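Pay the Kid to Sweep Up First

November 30, 2023

I got into it with my brother-in-law over dinner last week about apprentices, and I've been chewing on it ever since, so you get to hear it too.

He runs a small framing crew out past Widville and he says he'll never take on another apprentice. Too slow, too expensive, and the minute they can read a tape measure properly they go work for somebody bigger. I've heard this from contractors my whole working life. I used to say it myself! And I think it's wrong, or at least it's wrong in a way that's going to hurt every one of us who builds things for a living.

Let me back up. I started in this trade at 18, hauling drywall for a man who communicated mostly by pointing. I didn't learn anything on purpose for the first few months. I carried things, I swept, I got yelled at for leaving a ladder open in a doorway. But I was standing there while people who knew what they were doing did it, and some of it got in. By the time somebody handed me a level and told me to set a door, I'd watched 80 doors go in and I knew what it looked like when one was going badly. I still hung mine crooked. He had me take it out and do it over, twice, and he paid me for the whole day.

That paid day is what this argument is about, as far as I'm concerned. Somebody has to eat the cost of the crooked door. When I hear owners complain that there are no skilled people left, I want to ask them how many crooked doors they've paid for lately.

The bigger outfits have figured out part of it. Kerslake, who did the school addition over on our side of town, puts every first-year with the same lead for the first 90 days, no swapping around from site to site to plug holes in the schedule. I was skeptical (I'm skeptical of most things that come with a binder) but I talked to one of their second-years, Analyn Tiongson, while we were both waiting on a concrete truck, and she told me she'd have quit by July if they'd moved her. "I could ask him the dumb question," she said. "You can't ask a new guy the dumb question every week." I've thought about that a lot. Half of what I know came from a dumb question I was comfortable enough to ask.

Now, my brother-in-law's point about people leaving. Sure, they leave. I left! The pointing man trained me for three years and I went off to a company with better trucks. But then years later when he needed a crew to help him finish a job before the weather turned, guess who he called, and guess who showed up with two other guys. The trade in a county this size is a small pond. The kid you train may not stay on your payroll, but he'll be the one on the other side of the wall doing the plumbing rough-in, and you'd better hope someone taught him not to notch your joists.

I'll give him this much: the paperwork is awful. I filled out the forms for my last apprentice at the kitchen table and it took me 15 evenings, on and off, with my wife reading me the instructions out loud. A two-truck business doesn't have an office person for that. If the county wants more of us to sign on, they could start by letting a group of small shops share one sponsor and one set of forms, and let the apprentice rotate among them. Everybody I've mentioned this to says it's a good idea and then changes the subject.

And please, can we quit talking about the trades as the place you send a kid who doesn't like school? The sharpest person I ever worked with did stair layout in her head. I've had apprentices who loved books and apprentices who hated them, and it told me nothing at all about who'd be any good. What mattered was whether they showed up and whether they minded being corrected.

My brother-in-law isn't convinced. He did ask me to send him the forms, though, and I've got a stack of them in the truck.
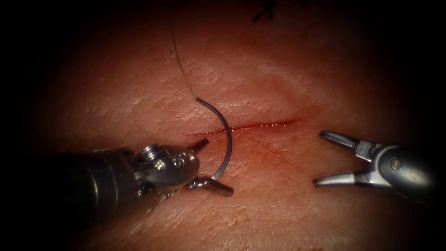

Ridwan Subramaniam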